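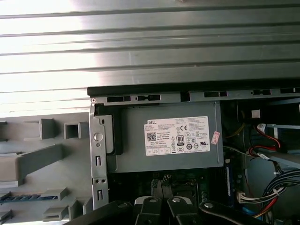 The Rustad computer workshop has started work on 180 used desktop computers that will go to schools and public libraries before the end of the year. The machines came from the Bunex office downtown, where they were replaced over the summer, and were handed over without hard drives. Each one is opened and its parts are written down on a card before any repairs begin. For the power supply, that means the maker's name and the ratings from the white label on its side. One of the units on hand carries the DELL logo and an 80 PLUS badge, with a small red and white sticker next to the label. Stickers like these stay on unless they cover a rating or a serial number.

"We had a few years when people just wrote 'power supply OK' and left it at that," said Ohemaa Kwofie, who runs the workshop. "Then a unit died and you had to open the case again to find out what to order. Now it's on the card."

The work order is the same for every tower. The side panel comes off and the dust is blown out of the case. Memory is removed and tested one stick at a time, then put back in matching pairs where there are enough to go around. A drive is fitted last, after the board has passed a test start with nothing else attached. Towers that fail twice are stripped for parts.

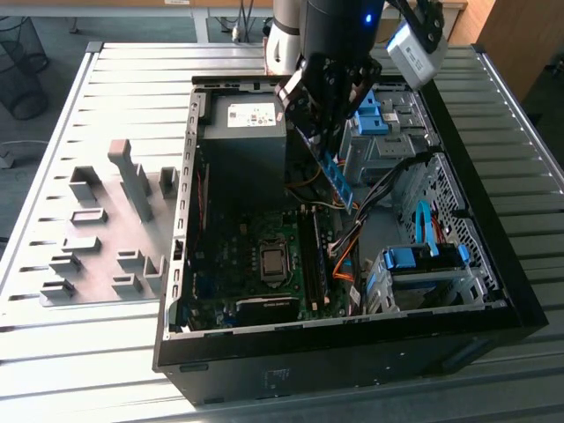 *A tower on its side with the panel off. A blue memory stick is held over the black slots.*

Memory has been the main shortage so far. Many of the Bunex machines arrived with a single stick, and the schools have asked for two in each. Mandla Coetzee, who handles purchasing, has ordered more from Tretine and expects the box later in October. Until it arrives, finished towers are being set aside on the lower shelves with a yellow card taped to the front.

Used drives are also wanted. Coetzee said the workshop will take any working desktop hard drive, whatever its age, and will wipe it before use. Laptop drives can't be used this time. Power cords are not needed, and neither are monitors.

The shop has changed how it stores small parts, too. Items that used to sit in open trays are being moved to upright holders in different shapes, with one kind of part to a holder. Arvid Torvik drew up the plan and has been changing the sizes as people report what fits and what doesn't. He said the narrow slots have needed the most changes.
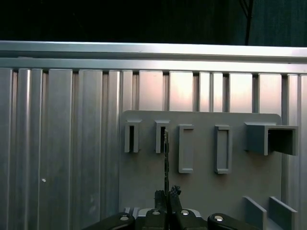 *Gray holders on a flat panel, with two small slots at the left of the row.*

The first finished computers went to the Pustever branch library on 2018-10-10. Four were set up in the reading room and one at the front desk. Herman Nasution, the branch manager, said the old public computers had been taking so long to start that some visitors gave up and went home. The new ones can be booked for an hour at a time with a library card.

Six schools are on the list after that. The order depends on which of them have desks and outlets ready, and the workshop will call each school before making a delivery. Schools that are not on the list can still ask to be added for next year.

Drives and memory can be left at the workshop's side entrance on weekday afternoons. Large donations should be arranged first with Vilgot Granström at the front office.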